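Project report, Robot Software Lab, Pomthorpe
Submitted 2023-09-29

# Mistitz: a small state tracker for two-arm pick and place

Our lab bench has two arms, a wrist camera on each, and one fixed camera looking at the table. When we started in March, the code that ran all of it was a single long script with sleep calls in it. You told it to move, it waited, and it assumed the move had worked. Mistitz is what we wrote to replace the sleep calls. It reads the cameras, keeps a running guess at what state the task is in, and only lets the planner start the next motion when the guess is good enough.

We picked one task and stuck with it: a soft, pale lump and a woven basket on a white table. That sounds easy! It kept us busy for the whole project.

## How the software is split up

There are three programs, and they talk over plain message queues.

- **Gokholm** is the perception part. It takes the camera images and puts out a label and a confidence for each one.
- **Mistitz** is the tracker. It merges the labels over time and holds the current task state.
- **Nông** is the planner. It asks Mistitz for the state and picks the next motion from a table.

We kept Nông as dumb as we could. Every time we were tempted to add a special case to the planner, we asked whether the tracker should have known better, and most of the time the answer was yes.

## Labels

Each image gets one of six labels: `clear`, `object_in_view`, `object_held`, `at_container`, `container_full` and `unknown`. Wrist images and fixed-camera images go through the same network, with one extra input saying which camera the image came from. We labeled 2894 images by hand and held back 672 of them for testing. The labeling tool is a single Python file with keyboard shortcuts, and it's the piece of the project other groups have asked for most.

The hardest part of labeling was that a wrist camera often sees the *other* arm doing the interesting thing. Its own fingers can be wide open while the second gripper is at the basket. 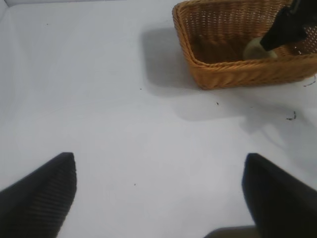
*Figure 1. Wrist view with this arm's fingers open and the other arm's gripper reaching into the basket.*

Our first version of Gokholm had one label per moment, shared by every camera, and views like Figure 1 pulled it in two directions. We changed the rule so a label describes only what that camera can see, and `at_container` carries an arm field (`self` or `other`). The tracker sorts out the rest. This was the single best change we made, and we wish we'd made it before labeling the first batch instead of after.

## Tracking

Mistitz keeps a probability for each task state and updates it whenever a label arrives. It's a plain Bayes filter over a short list of states, and the transition table fits on one page. We tried a small recurrent network first. It worked fine until it didn't, and then we had no way of finding out why. With the filter we can print the whole table at any step and read it.

A state has to stay on top for 16 updates in a row before Mistitz reports it to the planner. Lower values made Nông start motions too early, and higher ones made the arms feel sleepy.

For the end of the task we trust the fixed camera more than either wrist.
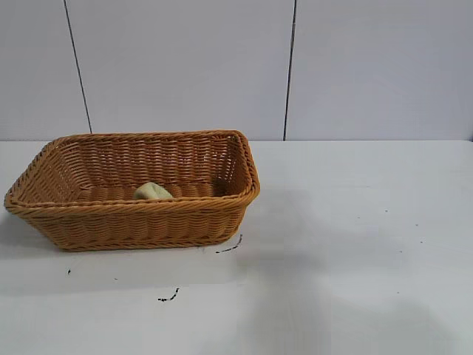 *Figure 2. Fixed camera: the object in the basket, with only its upper part showing over the rim.*

The front wall of the basket blocks the lower part of the object, so the amount of visible object is a poor measure to build on. We tried a pixel-count threshold for `container_full` and threw it out. The current check crops to the basket, compares the inside with a stored crop of the same basket empty, and also requires that no gripper is found in the crop. That second condition matters a lot — otherwise the state can flip while a gripper is still over the basket.

## Dealing with a boring table

A white table gives a vision system very little to hold on to. Many of our wrist images contain the fingers, some soft shadow and a few specks. 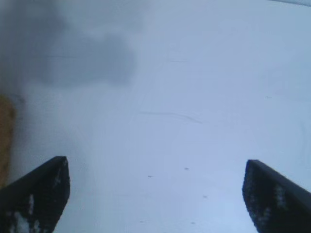 *Figure 3. Open gripper over the pale surface. A large dark blur fills part of the upper left.*

Gokholm used to call images like Figure 3 `object_in_view` with high confidence, and it took us a while to find out what it was looking at. We made heat maps of what drove each label, and the big soft dark patches lit up every time. Two fixes helped:

1. We added training images with blurry gray shapes pasted at random spots, labels unchanged.
2. We masked the finger areas before the image goes into the network. The pale marks on the fingers had been drawing attention too, and the network had started using them as a shortcut.

We also lowered the cap on confidence for `clear`, so one mistaken image can't wipe out what the tracker already believes. It's a one-line change and we love it.

## Checking the grasp

The finger position sensor can tell us that the gripper stopped before closing all the way. For a soft object we didn't want to rely on that alone, so Mistitz asks for agreement between the sensor and the wrist image before it moves to `object_held`. If they disagree, Nông holds the arm still and waits for more labels.

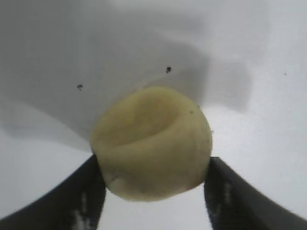 ## What we would do next

- Give the tracker a separate state for each arm. Right now there's one joint state, and the table will get ugly if we add a third location.
- Replace the stored empty-basket crop. It has to be retaken whenever the basket gets bumped, and we forgot more than once.
- Log the full probability table by default. We turned it on only for debugging, and every odd run we wanted to study later was one we hadn't logged.
- Try objects with stronger color. Pale yellow on white was a good stress test, but we don't know how much of our tuning is specific to it.

The code, the labeling tool and the transition table are in the lab repository under `mistitz/`. Start with `replay.py`, which runs the tracker on recorded labels and doesn't need the arms switched on.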